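The bedroom shift

By four in the afternoon I had picked up the same balled-up sweater 36 times, and I was getting worse at it.

I'd come to Lyons to spend a couple of days with a small company called Nerement, which wants to teach robots to tidy up. Most of what they do happens in other people's homes. There are no robots along for the ride, just a person with a gripper in each hand, squeezing, lifting and dropping things while the cameras on the grippers record the lot. Later on, a learning system chews through all of it and (everybody hopes) works out how a sock differs from a bag of chips.

"You are the robot today," said Irena Górecki, handing me my pair. She runs the home sessions and has done so many of them that she opens her own fridge with two fingers now. I laughed. Then I spent ten minutes trying to pick up a pencil.

The grippers are heavier than they look, and your wrists find out first. You can't feel anything through the pads either, so you watch the tips like a hawk and your neck goes stiff. I kept wanting to put one down and just use my hand - Irena has a special cough for that.

The task I liked best was the bin. You take a plastic bin, put it on a bed, throw in a real mix of stuff and then sort it out again, one grab at a time. Soft things, crinkly things, things that slide. One try is called an episode, and Irena's target for a home is 400. I thought she was joking!
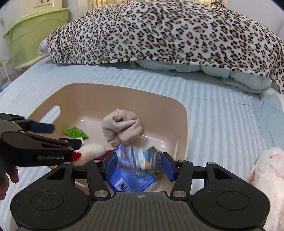
Bin duty: two grippers, one bundled cloth and a few wrappers.

Shiny packages are the worst, by the way. They slip, they bend, they throw light back at the camera, and when you finally get one it drags its neighbor along. I apologized to Irena the first time I fumbled one and she told me to keep going. They want the fumbles. If the system only ever sees clean grabs, she said, it has no idea what to do when a corner pops loose, and corners pop loose all day long.

What they don't want is a person getting into a groove. I'd found a nice little routine (plush toy first, wrappers last) and was feeling pretty smug until she tipped everything back in and told me to start with something else. Same bin, new mess. After that she had me turn it sideways, and after that we moved to the other side of the bed.

We stopped for tea at 64 episodes, which had taken me most of the afternoon. Irena scrolled through them on her laptop, eating a cookie with her free hand, and threw out 2 where I'd blocked the view with my own sleeve. The rest went into the pile. In March they plan to train on the whole lot and let an arm loose on a bin it has never met, and I've made her promise to call me.

I went home and emptied the dishwasher. It took ages - I was using two fingers.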